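Wanpen Inthanon answers the door of her shop with a screwdriver tucked behind one ear and asks, before I've even put my bag down, whether I have backed up my photographs lately. I have not. She nods as though I've told her the weather and goes off to make tea.

She has been fixing people's home computers in Sedthorpe for 19 years, and over that time the work has drifted away from broken fans and spilled coffee and toward something closer to family history. People bring her the old tower from the spare room, the one Dad used, and they want to know what's on it.

"Mostly it's pictures," she says. "Pictures and letters and tax returns. You'd be amazed how many tax returns — and they want those too, sometimes, for the handwriting on the scans."

The job she talks about most fondly belonged to a retired choir director, Ratree Wiriya, whose late husband had recorded every rehearsal the choir held over 17 years and never once labeled a file properly. There were 462 recordings. Wanpen copied them all to a new drive and then, because she had got curious, stayed late listening to a few of them.

"There's one where they stop in the middle of a hymn and somebody's telling a story about a goose," she says, laughing. "I rang Ratree and played it to her down the phone. She knew which evening it was, she knew who had brought the cake, all of it. We were on the phone until my dinner was ruined."

She doesn't charge for looking, only for the copying, and she is happy to tell people when they could manage it themselves at the kitchen table. Her nephew Sakda Kaewsai thinks this is a terrible way to run a business and tells her so every July, when he comes to help with the accounts.

"He's probably right," she says, refilling my cup without asking. "But then they come back with their sister's computer, and their neighbor's, and a tin of something. I haven't bought a cookie in years."
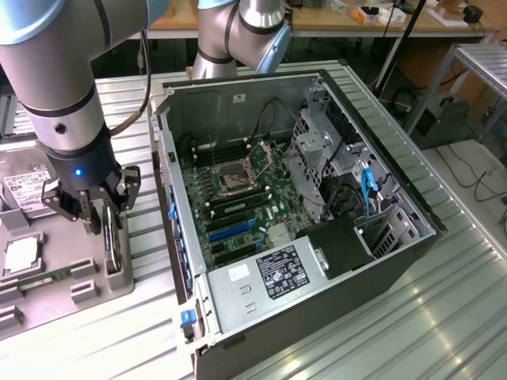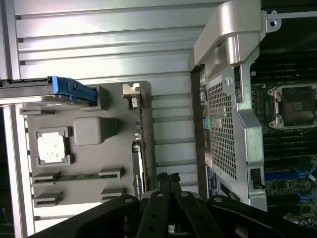
I asked her how often an ordinary person should back up the family photographs.

"Once a month is plenty for most people, and again when you get home from a wedding or a big trip. Keep one copy in the house and one at somebody else's, and open a few files now and then to see that they still work."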